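02/07/2021

Dish bench, second go at sorting it. Notes while I still remember, tidy up later (won't).

Wanted to settle the rack question before the Brusitz order goes in. We've got the black wire one with the wavy dividers and the argument is whether to get 3 more the same or try the Juneck, which is wider in the slots. Gerlach also do one but their lead time runs to December so forget it.

Slots first. Flat plates sit nicely in the wavy wire, lean back a bit, don't rattle. Side plates drop too low and touch at the bottom. Bowls are the problem. A deep bowl wants to ride up over the divider and tip foward, then it takes the next one with it. Tried them rim-in and rim-out. Rim-in better but then you can't see if there's still muck in the bottom. Juneck catalogue says 18 slots, which sounds great til you work out that a bowl eats two.

Mugs: not in the rack. Decided. They go upside down on a tea towel at the left end, handles all the one way. Still no good spot for them once dry, hooks maybe? Measure under the shelf, I think there's 200 mm clear but that was from memory. 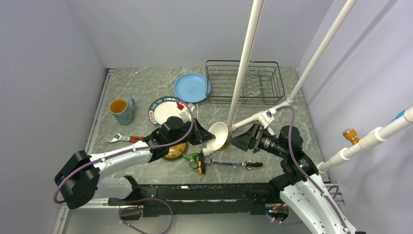 Itsuki Kubo

Cream bowl up on its side at the white pole, rim to the right. Rack at the back, pale blue plate next to it, then the blue mug with the orange inside. I like the rack there at the back right, leaves the front free. Don't like the mug so near the left side, it'll get an elbow sooner or later. Move it in a hand's width.

Tools!! Shifter with the red handle, the combination spanner, the yellow and black screwdriver, the green-handled one, all on the same bench as the crockery. I know, half of them are mine. They need to go back on the board before any plates come out. A spanner under a plate rim is how you get a chip, and the white plate with the blue rim and the lettering is one I'd be sorry to lose. Can't get those any more as far as I know.

Gold-coloured dish: keep out of the rack altogether. Hand dry, put away. Didn't test it, don't want scratches off the wire.

Bench top itself is OK. The grey marble pattern is a pain for spotting crumbs and drips though, everything vanishes into it. Wipe it whether it looks like it needs it or not. Merex spray leaves a smear, use the plain soapy water and a dry cloth after. Somebody has moved the dry cloths again, they were in the second drawer, now they're in with the tape.

Order of work that seemed least annoying:
tools back on board
wipe down, dry off
big plates to the rack, back slots first
side plates after, skip a slot between
bowls last, rim-in, front row only
mugs to the tea towel

Ran through that on paper, got it down to 7 trips to the cupboard. Probaly fewer if the cupboard shelf gets lowered. Ask re brackets.

Rack decision: leaning to same again, and a separate little stand for bowls. Cheaper than the Juneck if the Brusitz price holds. Ring them before signing anything, the quote I've got is from the old list.

Still to do: measure under shelf, label the tool board so the shifter has an actual home, find a lid for the soap tub.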